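Forums > Dogs > Sitters, Walkers & Daycare > Dog comes home exhausted, good or bad?
14 replies

heike_harms
My beagle mix, Okach, started daycare in December, two days a week, and I can't decide if I'm being silly. He comes home and he is GONE. Drinks a whole bowl of water, skips dinner half the time, sleeps until morning and then limps around stiff like an old man (he's three!). The staff at the Plolinville place are lovely and say a tired dog is a happy dog. My husband agrees with them. I keep thinking he looks more wrung out than happy. Anybody else been through this?

mattesb
Totally normal the first few weeks. Mine did the same thing and now he drags me across the parking lot to get in. It's like you or me going to an all-day wedding. Give him a month before you start worrying!

delali_m
I'd disagree a little with Mattes. Sleepy is fine, skipping dinner once is fine. Stiff the next morning at three years old, I'd want to know what he's doing all day. Do they have a nap break? I worked at a boarding kennel for a while and we put everybody in their own run for two hours after lunch, lights down, no exceptions. The dogs that didn't get a break were the ones that got snappy around pickup time.

heike_harms
Ooh, I never asked about naps. They have a big indoor room and a yard and I think the dogs just rotate between the two. I'll ask Thursday when I drop him off.

guido_l
Ask how they split the groups too. Size only, or how they play? My old girl got put in with the "small and medium" crowd and it was all teenagers body-slamming each other. She hid under a bench. We moved her to a lady who takes four dogs at her house and she's a different animal.

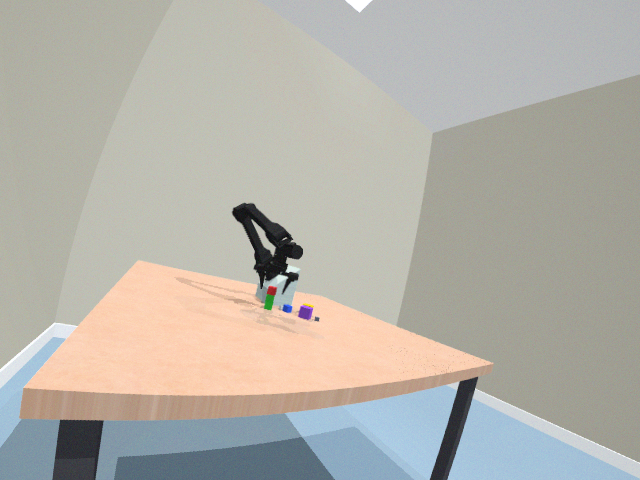

Also, and I know people love them, but I don't think every dog needs daycare. Some would rather have a good walk at noon and the couch. I pay a walker less than what daycare cost me and the dog doesn't come home smelling like everyone else's drool.

mattesb
Well sure, if you have a dog who likes the couch. I have a cattle dog. If I left him with one walk at noon I would not have a couch. Different dogs, Guido.

guido_l
Fair, ha. I wasn't talking about yours.

ida.w
What's the floor like in the indoor room? Ours was bare sealed concrete and my guy was sore every time, pads all rubbed pink. I switched to a place with rubber mats and the soreness went away within a couple of visits. Could be a coincidence, but I don't think so. The new one is further out, on the Stistov road, so it's more driving, ugh.

delali_m
Good call on the floor, I should have thought of that. And Heike, if he's still stiff after a few days off, please have the vet look at him before he goes back.

heike_harms
Okay, update! So there IS a nap time but it's optional, they just leave the crates open, and of course my dummy never goes in. I asked if they could close him in for an hour or two and they said no problem, they do it for a few others already. Floor is concrete with mats on about half of it. He ate his dinner tonight, all of it, and he's chewing on his rope while I type this. Still going to cut back to one day for a while and see how his legs are.

mattesb
See, happy dog!

ida.w
One day sounds smart. Check his pads when you get a second, mine never let on that they hurt.

heike_harms
Just looked, a tiny bit pink on the back left. Will keep an eye on it, and I'll call the vet if he's stiff again in the morning. Thanks, everybody.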